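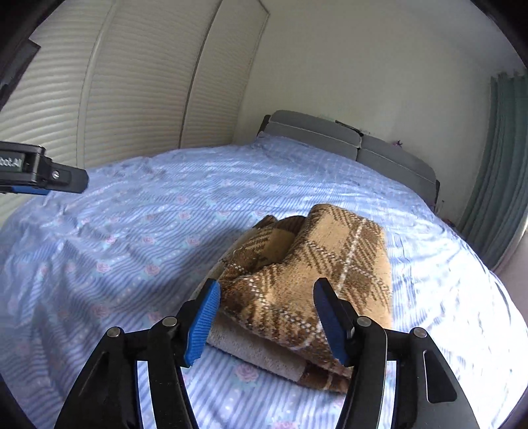

The plaid blanket on the guest bed, folded

Fuzzy-backed blanket won't stay folded and slides off the fitted sheet - is it the blanket or me?

Posted by Costel Babić, Apr 22, 2020
Viewed 491 times

I have a brown and beige plaid blanket that I bought in January to go across the foot of the bed in our spare room. The seller called it a "bed throw, Cledia weave," whatever that means. One side is the plaid, with thin white lines through it, and the other is a plain cream color and fuzzy. I was told the fuzzy side would "grip" the bed. I have my doubts.

Two problems. First, I can't get it to fold flat. Every way I've tried, I end up with a fat lump like the one on the bed up there. My sister folds hers into a neat square and says mine is the same thing, but hers has no fuzzy side, so I don't think it counts. The cream layer always creeps out along the bottom fold and you can see it under the plaid.

Second, when I lay it across the bed the right way, it ends up on the floor by morning if anyone sleeps in there. The sheet is a light blue fitted one with little pink roses on it, with thin white stripes, and it wrinkles if you so much as look at it. I've read that you should wash the blanket with vinegar, that you should never wash it with vinegar, that you should put it in the dryer with tennis balls, and that you need a special under-bed strap from a company called Zutonier, which costs more than the blanket did. I'm not buying a strap for a blanket.

I would like to keep it folded on the bed during the day and have it look decent against the headboard, which is gray and padded and shows up anything sloppy in front of it. There are closets behind the bed with slatted doors, so it could live in there instead, but then I'd have to admit I bought a blanket to keep in a closet.

Does anyone have a fold that works on a two-layer blanket? I've already tried rolling it. Please don't tell me to iron it.

Rok Kadrić
Member, 346 posts

I'd be careful about blaming the fuzzy side for everything. I have two of these two-layer blankets and the folding trouble comes from the layers being different sizes. Lay yours out flat on the floor, fuzzy side up, and look at the corners. On both of mine the cream layer was bigger than the plaid by the width of my thumb along one edge. They sew them together anyway and call it done. If yours is like that, there's no fold in the world that will keep the cream from showing unless you start from that edge and put it on the inside.

What I do:

Spread it on the floor. The bed is too soft and you said yourself the sheet wrinkles, so you'd be lining up edges against something that moves.

Fuzzy side up, long edge toward you. Find the edge where the cream sticks out and fold that one in first, a third of the way across.

Bring the other long edge over it. You should have a long strip now with only plaid showing.

Press down with your forearm from the middle out to the ends. There's a lot of air in that fuzz and it's most of your lump.

Fold the two short ends to the middle, then shut it like a book. Carry it to the bed with the closed side facing the door.

It still won't be flat. I want to be clear about that because people post pictures of these folded like hotel towels and I don't believe a single one of them. It'll be a thick rectangle. Mine is as high as a couch pillow. But the edges line up and the cream stays out of sight, which sounds like what bothers you.

About it sliding off at night, I don't buy the "grip" story either. Fuzz grips fuzz. It doesn't do much on a bedsheet. I tuck the bottom of mine between the mattress and the base, a good forearm's length, and that holds unless the sleeper is a kicker. If you don't have enough blanket left over to tuck, put it on crosswise and tuck one side.

The vinegar thing is about softness as far as I can tell. I tried it and got a blanket that smelled like salad for a day. It folded the same as before. I can't speak to the tennis balls.

Dumitrescu
New member, 4 posts

just get a different blanket. i had a plaid one from Holia and it stayed put fine. or use it on the couch, plaid looks strange with roses anyway

Costel Babić

Rok, I went and checked the floor and you're right, the cream layer is bigger on one long side. I'd never have looked. I'm annoyed at the seller now instead of at the blanket.

I did the thirds and then the book fold. It came out better than anything I've managed, though it opened up again on one side after I put it down. Maybe I didn't press hard enough. I'm going to leave it there for a few days before I say it works, as I've had folds look good for an hour before.

Haven't tested the tucking yet with a person in the bed. We have no guests right now and I'm not going to sleep in there to prove a point.

Dumitrescu, was the Holia one two layers or just one? If it was a single layer then I'd expect it to behave. And my wife picked the roses.

Rok Kadrić

If it's springing open, swap the order of the last two steps. Fold it in half end to end first, press, then in half again. You lose the tucked-in ends but there's less fighting in the middle. I went back and forth between the two for a while and I still don't have a firm opinion. The heavier blanket does better with the first way and the lighter one with the second.

Also turn it so the open edges face the headboard. It doesn't fix anything, you just see it less from the door.

Dumitrescu

one layer i think. it was 8 years ago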